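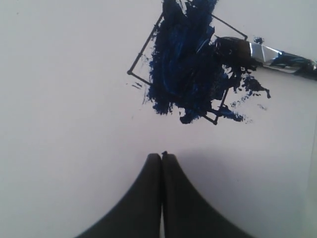
## Painting inside the lines at Sullden

The manipulation group on the second floor has spent most of the spring teaching an arm to fill in shapes with a brush, and the first real results are in. They're good! The project is called Otby, and the task sounds like something from a kindergarten wall chart: start with an outline drawn on a white surface, cover the inside with paint, and try to stay inside the line.

Anyone who has handed a brush to a four-year-old knows where the trouble starts. Paint drags, the bristles splay when you lean on them, and a stroke that begins thick and glossy can end in dry wisps a few inches later. Most robot tasks have an object that stays the same shape while you work on it. Paint doesn't, and every stroke changes what the next one has to do.

Mitra Ahmadpour, who leads Otby, had already tried the usual route, which was to record people guiding the arm through the whole job and train on that. With almost 400 recordings the arm made lovely, confident strokes and had very little idea when to quit. It would go back over a patch that was already covered and push the extra paint straight out past the edge of the shape.

The new method splits the question in two. One small network looks at the wrist camera view and guesses, patch by patch, how much paint is down. The other picks the next stroke from that guess plus the outline. The coverage network was trained on blue paint only, over black outlines, and it has to deal with all the awkward parts of real paint — shiny ridges that catch the light and look bare, dark areas where it's thick, speckles that landed off to the side, and lines that vanish once you've painted over them. That last one took weeks. The fix was to have the arm remember the outline from before the first stroke and keep using that memory when part of a side is covered up.

Davoud Rahimi ran the tests. He drew 53 outlines by hand, wobbly on purpose and turned at all sorts of angles, and let both versions have a go at each. The older version spilled badly on most of them. The new one spilled badly on 13, and nearly all of those were squares standing on one corner. Squares sitting flat gave it hardly any trouble, so the angle clearly matters. Davoud thinks it comes down to the strokes: the arm likes to pull the brush up and down the page, and on a tilted square every one of those strokes has to stop at a slanted edge. Mitra suspects the recordings, where people mostly worked on shapes that sat flat. They are both quite sure, and it makes for good lunch conversation.

A second finding came from the stroke logs. The best-looking fills used fewer strokes than anybody had guessed, with more paint on the brush and less pressure. When the arm ran low and tried to stretch what it had, the edges turned feathery and the later touch-ups did more harm than good. Teaching it to reload earlier is next on the list, along with a stroke picker that can follow a slanted side.

The group is also keen to see how the coverage network copes with a second color. The Shahbazi lab has offered the use of its bench in July, and the people at Flornavley have asked whether the same idea could work for spreading glue, where the "paint" is clear and much harder to see. Mitra said yes before the question was finished.

Davoud is giving a short talk with video on Friday at 4 in the second-floor meeting room. Bring a sketch if you like — closed shapes, black pen, and he'd especially love some tilted ones.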